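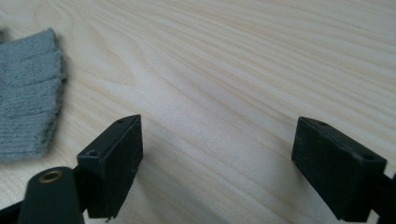 Folded gray cloth on a pale wooden surface.

About Ernton

Ernton is a mastering and reissue service for progressive and instrumental music. We prepare recordings for CD, vinyl and download, and we restore older tapes for release by the bands and small labels that own them. The company has 2 mastering engineers, Naomi Nyamweya and Selorm Ayaaba.

What we work on

Most of the catalog is long-form music: suites, concept albums, live sets with few breaks between tracks. Side lengths, crossfades and wide changes in level take up a large part of the job. To date we have completed 206 albums, of which 53 were transfers from analog tape. The rest came to us as digital mixes.

We do not mix, and we do not sign artists. Labels we have worked with more than once include Fusport and Abbasi.

Tape transfers

We accept quarter-inch and half-inch reels. Each reel is inspected and its condition logged before playback. Tapes that shed are set aside and quoted separately. Azimuth is set by ear and by meter for each reel, using the tones on the tape if they were recorded. If there are no tones, we set it from the program material and note this in the log.

Transfers are made at 96 kHz, 24 bit. The flat transfer is delivered along with the finished master, and the client keeps both. Noise reduction is decoded only when the box or the session notes state which type was used. Unmarked tapes are transferred without decoding, and a short test of each likely setting is sent to the client for a decision.

Mastering

Digital mixes should be sent as WAV files at the session sample rate, with no limiter on the main output. Please leave gaps and fades as you want them heard, or send a written list of timings. Mellotron and organ parts often carry hum from the instrument itself. We leave it alone unless asked.

For vinyl we supply a separate master with its own side breaks. Sides longer than 22 minutes can be cut, at a lower level. A track that has to be split across two sides needs written approval from the band.

Rates

A standard album of up to 60 minutes is $485, including one round of changes. Tape transfer is charged per reel. Double albums are quoted after we have heard the material.

The Enex series

Enex is our own reissue line, started for albums that had gone out of print and whose owners wanted them available again. Rights stay with the band. Booklets carry the original credits, with corrections where members have supplied them. New titles are normally announced in November.

Contact

Naomi handles tape and restoration inquiries. Selorm handles new albums and vinyl. Please give the total running time, the source format and the release date if one is set.

Page last revised December 15, 2019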